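Chapter 4
Bringing Home a Dog Nobody Came Back For

I was nineteen when I took in my first abandoned dog, and I did nearly everything wrong. I threw him a party. I invited my cousins over, I bought a squeaky hedgehog and a rope and a bed the size of a kiddie pool, and I let six people pat him on the head before he'd even found the water bowl. He spent his first night wedged behind my washing machine, and I spent it lying on the laundry room floor feeling like the worst person in the county.

So this chapter is the one I wish somebody had handed me back then. Chapter 3 was all about intake, the part that happens on the shelter's side of the counter: the scan for a chip, the hold period, the vet check, the first notes in the file. Now we follow the dog out the door. We'll stay with the first few weeks in a foster or adoptive home, and we'll spend a lot of time on things that look small. Where does the dog sleep? Who feeds it? What do you do when it won't come out from under the table?

I'm going to talk mostly about dogs who were left somewhere, because those are the ones my students ask about and the ones I know best. A dog given up at the desk usually comes with a bit of paper. You get a name, maybe a birthday, maybe a line saying he hates the vacuum. A dog found tied to a fence comes with nothing at all, and you have to learn him from scratch (it's my favorite part of the work, but it can be scary the first time!).

Let me tell you about Guérin, since he'll turn up all through this chapter. He was a brown, bony, long-legged mix found one April morning beside the bus shelter at Dostthorpe. The bus driver named him after a street on the route. He weighed 49 pounds and should have weighed a good deal more. He wouldn't look at anyone. He'd eat only if you turned your back, and if you turned around again too soon he'd stop with food still in his mouth and wait for you to go away.

I fostered him, and I kept a notebook the whole time, the way I'll be asking you to do. My first pages are pretty dull. Ate half. Slept by the door. Ate half. Slept by the door. But on one page there's a line in big happy letters that says he walked past me to get to his bowl, and I was standing right there, facing him! If I hadn't written down all those dull days first, I don't think I'd have noticed what a big deal that was.

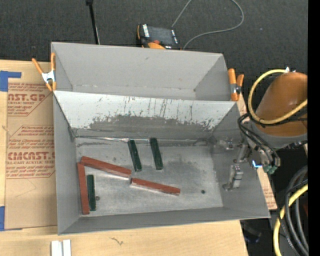

Gertraud Fuchs told me I had the notebook all wrong, and that I was writing down what I hoped for and leaving out what the dog did. Put the clock time next to everything, she said, and put down where you were standing, and keep the word "happy" out of it until you've got a week of pages to back you up. I was pretty sore about that for an evening. Then I went back and read my notes, and she had a point. I'd written "seemed happier" on four different pages and I couldn't tell you now what I saw on any of them.

You'll find a blank notebook page at the end of the chapter, set up her way. Copy it as many times as you like.

Let's talk about the shelter records we'll be using too. The Stanavero shelter let me go through its foster files for this book, 863 of them, and I read every one at my kitchen table with a great deal of coffee. Of those dogs, 599 were strays or had been left somewhere, and the rest were handed in by their owners. I've changed the dogs' names in the case studies, apart from Guérin's, who I don't think would mind.

I'm a foster mom who teaches a night class, so please don't take my reading of those files as science. What I was after was stories, and I got plenty. There was a hound who wouldn't cross a shiny kitchen floor until his foster family laid down bath mats. There was an old terrier returned twice for howling, who stopped when somebody moved her crate into the bedroom. There were some sad ones too. We'll read a couple of those, and I'd ask you not to skip them.

One more thing before we get going. People love to ask how long it takes for a dog like this to settle in, and I used to give a number. I've quit doing that. Guérin let me clip a leash on him without flinching on day 54, and I'd had a spaniel named Cerkell the year before who climbed into my lap during the car ride home and snored. Both of them turned out to be lovely dogs, and both of them were work. Cerkell's work just came later, when I tried to leave the house without her and she ate the door frame.

Before you read on, get yourself something to write in, and jot down your answers to these. You'll come back to them when you finish the chapter.

Which room in your home is the quietest at six in the evening?

Who in your household would find it hardest to leave a frightened dog alone?

Think of an animal you've known that was shy with people. What did you see it do that made you think so?

4.1 The Ride Home

Start planning before you pick up the dog. Have the crate or harness in the car already, with an old towel you don't care about, and leave the radio off. Bring one other person if you can, and have that person drive. You'll want to sit where the dog can see you, with your hands in your lap and your phone put away, and say very little. I talk when I'm nervous, so I had to practice this part. If the dog gets carsick, let it go until you're parked. Drive straight home, skip the pet store, and take the dog to the same patch of grass you plan to use every day from now on.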